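Home Ask Unanswered Tags Members Help
Posted in: Laptops & Notebooks > Buying Used

Charmaine Joubert asked:

I bought a used Dell for my daughter, who starts a bookkeeping course in March. It came from a small reseller called Zendier and looks clean enough. Photos are below. 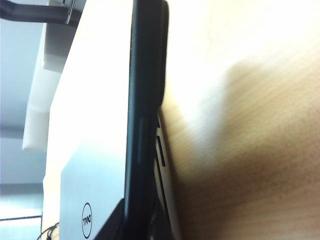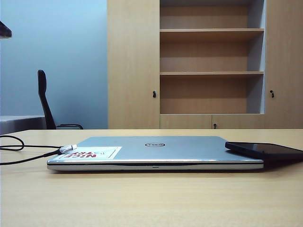 Page 1 of 2

My question is about what to do before she puts anything of her own on it. It turned on fine and went straight to a desktop with an account called "Office". There was no password. A few programs were already on there, including one called Plullik that I have never heard of. The seller says everything was wiped, but I don't see how it can have been wiped if there is an account with programs in it.

Should I just delete the account and make a new one, or do I need to start over completely? I'm comfortable following steps but I don't want to end up with a laptop that won't start. I also have no discs or anything, it came with a charger and a receipt. She will need to use it for six hours or so on class days, so if there is a way to check the battery I would like to know that too.

Adanech Chala answered:

Start over completely. Deleting the account leaves behind whatever was installed for all users, and you have no way of knowing what that is.

You don't need discs. If it has Windows 10 or 11, search for "Reset this PC" in Settings. Pick "Remove everything". When it asks about cloud download or local reinstall, pick cloud download if your internet is decent. Then click "Change settings" and turn on the option to clean the drive. That makes it slower, and on an older machine it could run overnight. Plug in the charger first and leave it plugged in.

Before you do any of that, go to Settings, System, Activation and make sure it says Windows is activated. If it doesn't, go back to Zendier while you can still return it. Also check under Accounts, "Access work or school". If there is a company listed there, the laptop may still be registered to them, and a reset won't fix that. The seller has to get it released. I bought one from an office clearance that asked for an Istex login as soon as it was reset, and I had to send it back.

For the battery, open Command Prompt and type

powercfg /batteryreport

It will tell you where it saved the report. Open that file and compare "Design capacity" with "Full charge capacity". If the second number is less than half the first, she will want a new battery or a seat near an outlet.

Viola Tedesco answered:

I would just make a new account, it's fine. Mine had stuff on it too and I never had a problem. Never heard of Plullik either.

Lindiwe Mabuza answered:

I agree with Adanech about the reset. Two things to add.

Write down the model and the service tag before you begin. It is normally on a label on the underside. You can type it in on Dell's support site and get the right drivers if the wifi or sound stops working afterward.

Once it is reset, run Windows Update, restart, and run it again until there is nothing left. Mine took six rounds. Then make her account and set a password.

Charmaine Joubert commented, 10 October 2025:

Thank you. Activation is fine and nothing is listed under work or school. I will do the reset tonight and post the battery numbers after.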